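Iturra Community College to Host Evening Talks on Rivers and Groundwater

The Division of Natural Sciences at Iturra Community College will open its fall lecture series in October with a program on the water beneath the Pretwood Valley. The talk, "Where the River Goes in Summer," begins at 6 p.m. in the Brukell Building lecture hall. Admission is free and open to the public.

The opening speaker is Olga Espinoza, a hydrologist who has studied the valley's springs and shallow wells for much of her career. Her presentation will address why long stretches of the Pretwood River run dry at the surface while water continues to move through the gravel below, and how that movement affects wells on both banks. She will also discuss older well records held by the college library, many of them handwritten by the drillers, and the difficulties of comparing them with present-day measurements.

Well owners are invited to bring their own records. Depth, date of drilling and any notes on changes in water level are the most useful items, and copies are preferred to originals. Staff will not be able to test water samples at the event.
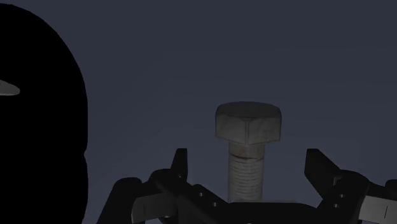
Espinoza said in a written reply to the college that the older records deserve more attention than they usually receive. A driller's note that the water "came in at the second gravel" can tell a reader a great deal, she wrote, provided the location of the well is known. She added that the talk would assume no background in geology and that questions would be welcome at any point in the evening.

The lecture hall seats 80. Seats may be reserved through the division office, and any that remain unclaimed when the program begins will be released to visitors waiting at the door. The hall is on the ground floor and has step-free access from the north entrance. Requests for sign language interpretation should reach the division office at least 3 working days before the talk.

A display of maps from the library's collection will be open in the lobby before and after the lecture. It includes early surveys of the river channel, a set of irrigation district plans, and a recent geologic map of the valley floor. Several of the sheets are fragile – visitors are asked to leave bags and drinks at the coat rack. The display will remain in the lobby through the end of the term.

Two further talks are planned for the series. The first will consider the volcanic soils of the Demavico Hills and the plants that grow on them. The second will cover the use of tree rings in dating past droughts. Both will be held in the same hall at the same hour, and speakers will be announced by the division once arrangements are final.
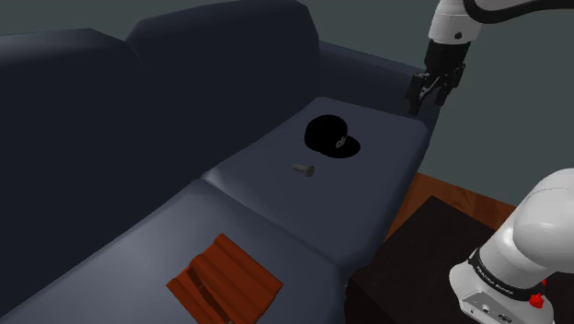
Parking and Arrival

Visitors may park free of charge in Lot 2, off the college's east drive, after 5 p.m. The spaces nearest the Brukell Building are reserved for permit holders at all hours. Doors open 30 minutes before the program. Light refreshments will be served in the lobby after the lecture, and the building will close at 9 p.m.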